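Le grand tri des maillots, côté coulisses

Bon, voilà enfin la page que je promets à tout le monde depuis des semaines ! Le club de Dumlao a vidé ses armoires, et j'ai hérité du linge, de la table et de la mission de tout remettre en ordre avant la reprise. Quand je dis les armoires, je parle des deux grandes du couloir plus le placard sous l'escalier, celui qu'on n'ouvrait plus parce que la porte frotte. Résultat : 204 pièces sorties, secouées, lavées quand il fallait, puis triées à la main. Oui, j'ai compté, c'était le but de l'inventaire.

J'ai fait ça en décembre, le soir surtout, avec la radio et beaucoup trop de thé. Florante Pascual est passé me donner un coup de main pour les sacs les plus lourds et il est reparti avec un survêtement des années Nisetti qu'il croyait perdu (il le porte depuis, paraît-il, pour jardiner).

Pour ceux qui n'ont pas connu : Nisetti, c'était notre premier fournisseur, avec des tissus épais qui grattaient au col mais qui tenaient dix saisons. Ensuite il y a eu Husia, plus léger, plus joli aussi, et des coutures qui lâchaient sous les bras dès qu'on levait le coude. J'ai gardé un petit faible pour les Husia, je ne vais pas mentir, surtout les modèles à manches longues. Les recoudre m'a pris un temps fou !

Avant de passer à la galerie, quelques mots sur la méthode, parce qu'on me l'a demandée plusieurs fois au téléphone. Je fais d'abord des tas par couleur, sans réfléchir, juste pour y voir clair. Après seulement je regarde les tailles. L'an dernier j'avais commencé par les tailles et j'ai fini assise par terre au milieu de piles qui ne voulaient plus rien dire – plus jamais. Les étiquettes sont souvent illisibles de toute façon, alors je pose le vêtement sur un autre dont je connais la taille et je compare les épaules.

Pour le pliage, je replie les manches vers le dos, puis le bas vers le col, et je laisse le logo dessus quand il y en a un. Ça donne des paquets à peu près rectangulaires. Ceux qui ont vu mes piles diront que je suis optimiste.

Les vêtements trop fatigués partent en chiffons pour l'atelier vélo. Les autres se répartissent en 4 caisses : match, entraînement, enfants, et « à décider ». Vous devinez laquelle se remplit le plus vite. J'ai tout noté dans le cahier bleu, avec une ligne par pièce et une croix quand il y a une couture à reprendre. Si vous empruntez quelque chose, écrivez-le dedans, même au crayon, même de travers.

La galerie

Le rouge et le marine

Mon moment préféré, quand tout est encore étalé sur le bois et qu'on n'a pas commencé à râler. Le rouge bordé de noir, avec son tout petit logo blanc, attend encore d'être défroissé ; le marine, lui, a déjà eu droit à un pliage (approximatif, d'accord).

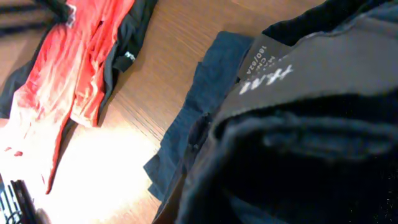

Et la suite ?

Il me reste 3 sacs à ouvrir, rangés chez moi dans l'entrée, et je soupçonne fortement des chaussettes dépareillées. Si vous avez un soir de libre, venez ! Je fournis le thé et les biscuits, il y a de la place pour deux personnes de plus autour de la table, à condition de ne pas poser sa tasse sur le linge propre.

Pour les parents qui cherchent un maillot d'enfant : la caisse sera ouverte au local à partir de 18 heures les soirs d'entraînement. Prenez ce qui va, rapportez ce qui ne va plus, et merci de vérifier les poches des vestes avant de me les rendre. J'y ai trouvé des mouchoirs, un sifflet et une vieille carte de fidélité Dimesport avec 2 tampons dessus. Le sifflet est accroché au clou près de l'entrée du local, son propriétaire peut venir le reprendre quand il veut.

Les grandes tailles d'entraînement sont presque toutes parties, mais il reste pas mal de petites et de moyennes. Écrivez-moi avant de vous déplacer si vous cherchez un modèle précis, je regarderai dans le cahier.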